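Rinora clear zip pouch, red zip
Product code 441

I've been selling pouches of one sort or another for 13 years now, and this is the one I end up keeping for myself. It's a flat see-through pouch with a bright red zip along the top, and it does a very simple job: it keeps thin things flat, clean and findable. I've got them in the car, in the sewing drawer and (more than I'd like to admit) in the kitchen, full of takeaway menus and guarantee slips.

The red zip is what sold me on it. I used to stock the Lopes ones with the clear zip and I was forever turning them round to work out which side opened. With these you see the red line and you know.
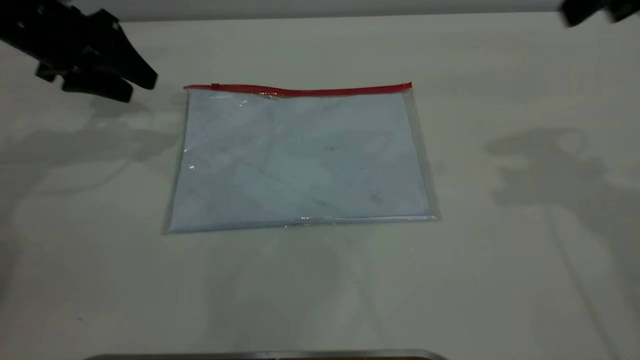 The red zip pouch with a pale blue-grey insert inside.

The slider is red too and sits on the track, so there's no fiddly pressing along with your thumbs. It's on the small side, mind. Ekaette Nwankwo, who buys them for her quilting group, ties a loop of ribbon to each of hers and says it makes them much easier to open at the end of a long evening.

The film is clear and glossy. It does crinkle a bit, mostly just under the zip, and if you want something stiff that stands up on a shelf you'll be happier with the Tetlow box wallet. I like the give in it myself - it slides into a full bag without a fight. There's a narrow clear border round the sides and bottom where the plastic is sealed, so allow for that when you're measuring up your papers. Do please measure! The most common return I get is someone trying to squeeze in a folder that was never going to fit.

What do people put in them? Sewing patterns, sheet music, folded fabric, school letters, maps. Yaowalak Rungrueang wrote to me in November to say she keeps all her knitting charts in hers and can read the title through the front, which saves her emptying the lot on to the sofa. 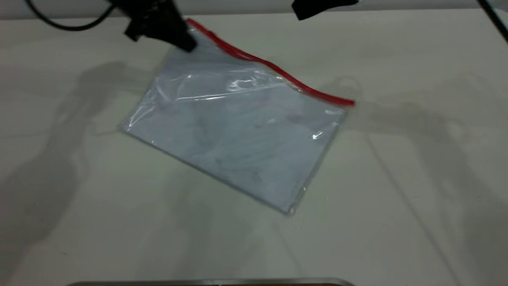 I do the same with my own patterns, one to a pouch, with the name facing out. If you've got a lot of them, stand them in a drawer with the zips all at the top and you can flick through them like records. A drop of washing-up liquid on a damp cloth cleans the outside nicely. Keep them off the radiator and don't iron anything while it's still in there (yes, I've had that email).

Sold in packs of 2. I've just had a delivery from Risitach and counted 935 packs on to the shelves, so there are plenty to go round. Orders normally leave me the next working day. If you want a big batch for a school or a club, drop me a line first and I'll sort out the postage for you.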